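Notes for week 5, folding and the grain of cloth

Okay, so last time we ran out of clock right when it was getting good, and I promised I'd write the rest down. These notes pick up from the bit about selvage edges. If you missed that, borrow somebody's swatches before you read on, because half of what I say makes no sense without a bit of fabric in your lap.

## Which way does it want to go?

Every woven cloth has two sets of threads. The warp runs the long way on the loom and the weft goes back and forth across it. Warp threads get pulled tight during weaving, so they've already done most of their stretching by the time you buy the stuff. Weft has a little more give. And then there's the bias, the 45 degree diagonal, where the threads aren't really holding anything and the whole piece can slump like a hammock.

I want you to feel this before you learn the words for it. Take your square of plain cotton (the cream one in the packet, not the twill!) and tug it along each edge, then tug it corner to corner. I did this for years as a kid with my grandmother's napkins and had no idea I was learning anything.

Now fold it. Fold once along the warp and run your thumbnail down it. Fold again across. Open it up and look at the two creases. On most of the swatches one line is sharper than the other, and I'd like you to write down which, because we'll argue over it next time. Then fold on the bias and watch how the crease wanders. It ripples a bit, and if you pull on it while pressing you can stretch it out of shape for good. I ruined a very nice tablecloth this way, hemming it at two in the morning before a dinner.

## Black cloth is a pain

Dark fabric hides its own folds. The shadow in a crease is what tells your eye a crease is there, and on black there's hardly any difference between the shadow and everything else. Garment workers know this well, and the old sewing rooms put their dark work by the windows for the same reason. If you're working with black, put a lamp low and to one side so the light skims across, and trust your fingers more than your eyes.

Thickness matters too. Each time you fold in half you double the layers, so three folds gives you 8 layers, and in anything heavier than shirting that's a brick. The outside layer has to travel further around the bend than the inside one, and something has to give: either the inside puckers or the outside strains. Tailors trim their seam allowances to different widths to get around this. It's called grading, and we'll do it in December with the wool.

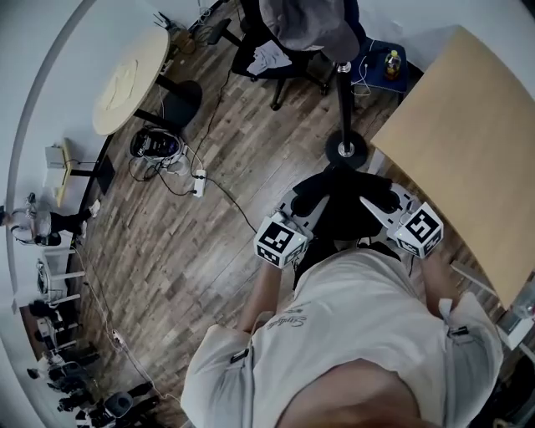
Sofia Kalogeropoulos wrote back on the draft of these notes that I'm too hard on the bias. She said that a bias fold pressed straight down, with no sliding of the iron at all, will hold nearly as well as one on the grain, and that people blame the cloth when they ought to blame their wrists. She also wanted me to mention steam.

Fine, fair enough! She's right about the sliding. Pressing and ironing are two different jobs. Ironing is pushing the thing back and forth to get wrinkles out. Pressing is lift, lower, wait, lift. I do say this in class but I apparently never write it down, so now it's written down. As for steam, cotton and linen love it. The fibers swell and loosen their hold on one another, you set them where you want them, and they stay put as they dry. Polyester works differently. Heat softens it and it sets as it cools, so a pleat in polyester can outlive the skirt.

## Why stored cloth gets tired

A fold that stays in one place for years becomes a weak line. The fibers along it are bent the whole time, dust settles in, and any rubbing lands on that ridge first. That's why old quilts so often split in a neat grid. What I do at home, and what I'd like you to try with your sample piece:

- Refold along different lines each time you take it out.
- Fold in thirds one season and in halves the next.
- Stuff a roll of acid-free tissue inside any fold you care about.
- Roll it on a tube if you've got the room.

I get my tissue from Lerkitz in a pack of 505 sheets (no, I don't know why 505 either, I've stopped asking). It's plenty for the whole class, so come and grab some off the side table. Don't use newspaper. The ink comes off and the paper goes brown and takes your linen with it.

## To do before we meet again

1. Finish the crease chart for all the swatches. Sharp, medium or mushy is a perfectly good scale.
2. Read the Hartono chapter on linen presses. Skip the part with the screw diagrams unless you like that sort of thing (I do).
3. Bring one item from home with an old fold mark in it. A map-style picnic cloth, a flag, a scarf, whatever's been sitting in a drawer.
4. If you're writing the long paper, the limit is 3,000 words, and captions don't count toward it.

A couple of you asked if the Jerkard starch is okay for the pleating sample. Yes, but mix it thinner than the label says and test it on a scrap first. It flakes on dark cloth. The spray kind is okay too, just do it over the sink, please, the floor in there was like an ice rink last time.

Irons are free after 3 in the afternoon. Empty the water out when you're done and leave them standing up.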